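Weltstead bench gripper set

README for the build files, the recorder and the first batch of recordings

Contents

hardware/ printable parts and cut list
firmware/ gripper board, left and right
recorder/ capture script and config
data/ index and episode folders (downloaded separately)
notes/ calibration sheets, fault log

Status

Working. The left and right grippers are mechanically identical apart from the cable exit. Revision C is the current one. Revision B parts do not fit the C finger carriage and should not be mixed.

What it is

A pair of handheld two-finger grippers and a bench to use them at, built in the Bekcombe shared workshop. The operator stands at the bench, holds one gripper in each hand and does ordinary kitchen tasks with them. Finger opening and wrist motion are logged with the head camera video. There is no arm in this release. The recordings are meant for training one later.

Bench

The frame is aluminum extrusion with the tabletop set between two long rails. Square the rails before tightening anything else. An error of a few millimeters at the front becomes visible in the overlay at the back of the table. Task objects stay inside the rails. The gripper cables run back over the front edge and need enough slack to reach the far side of the table without pulling.

Grippers

Each body is printed in two halves and closed with M3 screws. The triangular plate bolts to the top and has to be seated flat, as the wrist offset in the config is measured from its rear corner. If a plate is removed, repeat the calibration for that side only. Finger travel is set by the firmware stop. Do not use the mechanical stop as the zero position.

The container task uses a wire basket with two white panels, a clear food storage container and a round lid. Start positions vary between episodes. The basket is kept toward the back of the table.

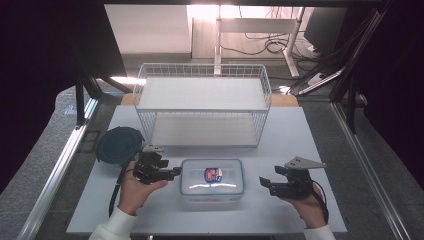 Container task at the bench, both grippers facing the container. Head camera.

Recordings

The index lists 3,412 episodes. Of these, 2,000 are container tasks and the remainder are sorting and wiping. Video is stored at 30 frames per second. Gripper state is logged faster and resampled to the video clock by recorder/align.py. The raw logs are kept next to the resampled ones.

Each episode folder holds:

head.mp4
left.csv
right.csv
meta.json

Fields in meta.json: task, revision, operator_code, cal_id, outcome. The outcome field is entered by the operator at the end of the episode and takes the values done, dropped or aborted. Dropped episodes are included. Filter on outcome if you do not want them.

Running the recorder

Plug in the left gripper first. The script assigns sides by connection order and does not check them. Close both grippers fully, start recorder/run.py, and wait for the two zero lines in the console. Then open and close each side once. If a trace is inverted, swap the sign in config.yaml and leave the wiring alone.

Stop with Ctrl-C. The last file is flushed on exit, which takes up to 10 seconds on the bench machine.

Known problems

Reflections on clear plastic lids wash out part of the surface in head video. Lowering exposure helps and makes the black gripper bodies harder to segment.

A cable that catches under a rail shows up as a short flat section in the wrist trace. Affected episodes from September are listed in notes/faults.txt.

The Türkmen finger pads wear at the tip. Replace both pads on a gripper together and recalibrate.

Sources and license

Source and issue tracker are on Gitside under the Weltstead project. Hardware files are CC BY-SA 4.0, code is MIT, recordings are CC BY 4.0. When filing a fault, attach config.yaml and the cal_id of the affected episode.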